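Home | Kitchen | Laundry | Storage | Workshop | Contact

Print this page
E-mail this page

Keeping baskets in good order

2/29/24
By Danuta Czerwiński

Most houses have more baskets than anyone bought on purpose. They come with plants in them, or with fruit, or they are left behind by the last people. They get shoved on top of a wardrobe and come down again in December grey with dust. A bit of routine care will keep one going for a very long time. My mother's log basket is older than I am and has had one new handle.

Dusting

A vacuum cleaner with the brush head is the quickest way. Go along the rows first, then across them. For the rim and the corners use a dry paintbrush, the cheap kind with stiff bristles, and work it into the twists. An old toothbrush does the same job on small baskets but takes all afternoon on a big one.

Turn the basket upside down and tap the base before you start. Do this outside.

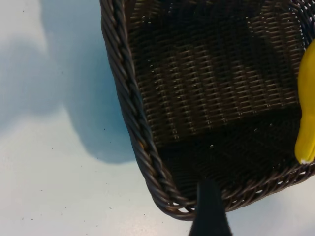 If dust has gone sticky, as it does in kitchens, you will need to wash. Put a small squirt of washing-up liquid in a bowl of warm water, wring the cloth out hard and wipe one side at a time. Rinse with a second cloth. Willow and rattan can stand a damp cloth and even a quick shower with the hose. Seagrass and water hyacinth are better kept nearly dry, and anything made of paper cord should not be wetted at all. Plastic weave can go in the bath.

Drying

Dry baskets in moving air, out of strong sun. A washing line is fine for small ones -- peg them by the handle, never by a loose strand. Stand larger ones on two lengths of batten so that air gets underneath. Leave them a full day longer than you think they need. Mould starts in the base, where you don't look.

Musty smells

Scatter bicarbonate of soda over the inside, leave it overnight and vacuum it out. If there are black spots, wipe with equal parts white vinegar and water and dry as before. Rongrong Tang wrote in to recommend a saucer of ground coffee inside the basket with a towel over the top. I tried it for a week. The basket smelled of coffee, and then after a few days it smelled of nothing much, so I suppose it works.

Loose ends and snags

Don't pull a loose end. Dampen it with a wet cloth for ten minutes until it bends without cracking, then tuck it back under the nearest strand with a blunt knitting needle. A dab of wood glue on the end will hold it. Clamp with a clothes peg until dry. Ends that are too short to tuck can be cut flush with side cutters.

Plastic strands won't soften in water. Warm them with a hairdryer on low and they will usually go back.

If you keep jumpers or tights in a basket, run an old pair of tights over the inside with your hand. Wherever it catches, rub down lightly with fine sandpaper.

Lining

An old pillowcase makes a good liner for a medium basket. Put it in, fold the open end over the rim and tack it through the weave in the four corners with strong thread. It comes out for the wash with four snips. Kaiwen Shao uses shelf paper cut to the shape of the base, and this is better for potatoes and onions, where a cloth would only get filthy.

Lifting and storing

Carry a full basket from underneath. Handles are usually the first thing to go, and rims go next when people drag a heavy basket along by one side. Nest them largest to smallest with a sheet of newspaper between each so they don't jam. Don't stand anything on top, and keep them away from radiators, which make cane brittle.
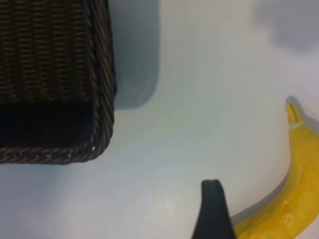 When to give up

A broken strand or two can be lived with. If the upright stakes have snapped, the sides will lean and the basket won't hold weight again. Natural ones can be cut up for kindling, provided they haven't been varnished or painted. Before that, try the garden. A basket with a poor base will do a season over a clump of rhubarb, or hold daffodil bulbs while they dry off in the shed.

Print this page
E-mail this page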